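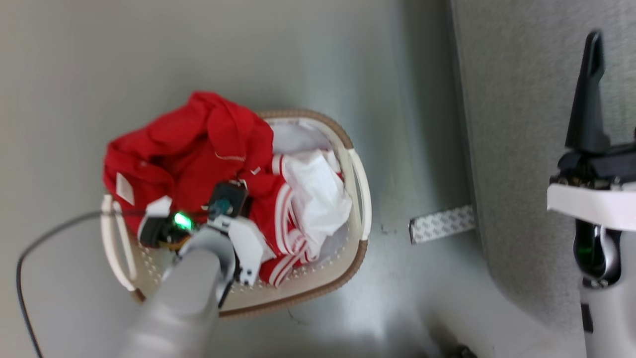 The basket, the red pile and both arms at Clalia, Vundville.

About Clalia

Clalia is a small research company in Vundville that teaches robot arms to deal with laundry. We do not sell a laundry robot. We have been asked about this at parties, at the bank and once during a dental cleaning, and the answer has stayed the same.

What we work on is a method called Sin. The name is short for "single intent," and it was picked late in the evening by people who should have gone home. By the time anyone said it out loud in front of a funder, it was already in the paper, the code and the door sign.

What Sin does

Most cloth handling research starts with one item, laid flat, in a color that stands out nicely from the table. Laundry does not arrive that way. It arrives as a heap in which a sleeve may belong to any of several owners, and a red shirt lying on a red towel is, to a camera, mostly a lot of red.

Sin asks the robot to pick one piece of cloth and commit to it. Before closing the fingers, the system makes a guess about which visible folds belong to the same item. It then lifts a little, watches what moves along, and revises the guess. If too much of the pile comes up, it lets go and tries a different spot. Trims, labels and seams get extra weight in the guess, as they tend to say more about where a garment begins and ends than a big smooth stretch of fabric does. Your grandmother could have told us this. We spent 18 months finding it out with equipment.

The view from the wrist matters as much as the view from above. The head camera is good at choosing a pile and poor at knowing what the fingers are up to, so the two views are compared all the way through a lift. When they disagree, the wrist usually wins. Marama Nepia has a chart of the times it shouldn't have, and she will show it to you.
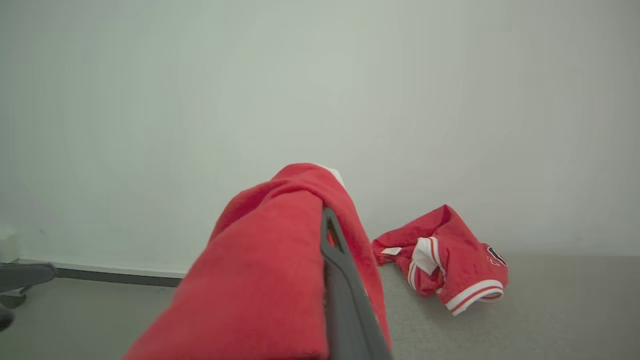

Wrist view: red cloth over the finger, red jersey with striped trim on the floor to the right.

How it's going

In our last round of trials, which wrapped up in January, Sin picked out a single item on the first try in 10 pulls for every 18 from a same-color pile. Our older method, which we no longer name out of respect, managed 2. Mixed-color piles go better. Fitted sheets are not included in these results, and we would thank you for not bringing them up.

We also have a slow-motion problem. The lift-and-look step is careful, and careful takes time. Khrystyna Didenko worked out that at our present rate of improvement the system will match a mildly annoyed teenager in 2059. She has been asked to check the math and has declined, saying the math is fine.

Who we are

Yao-tsung Chou started Clalia after several years in warehouse automation, where everything was a box. He says he misses boxes. He runs the company and writes the part of the code that decides when to give up.

Marama Nepia leads the trials. The protocol is hers, and so is the rule that piles get dropped into the basket from shoulder height and never arranged. Visitors who tidy a pile are asked to drop it again.

Khrystyna Didenko built the model that groups folds into items. Her background is in mapping river deltas from the air, and the two jobs have more in common than you'd think.

Kai-wen Yang looks after the arms, the grippers and the cables, the cables being most of it.

Hui-mei Kong handles partnerships and money, and reads every sentence that leaves the building. She took four jokes out of this page.

Work with us

Our longest partner is Tisside, which runs linen services for small hotels and has been patient with us. They send us real problems and we send back partial answers, along with the occasional good one. If you have a pile of something soft that needs taking apart, we would like to hear about it.

We take on two interns each spring. You should be able to write decent Python, read a failure log without getting upset, and fold a shirt. We do check the shirt.

The lab is open to visitors most afternoons from 2 p.m. Ring the bell marked Sin.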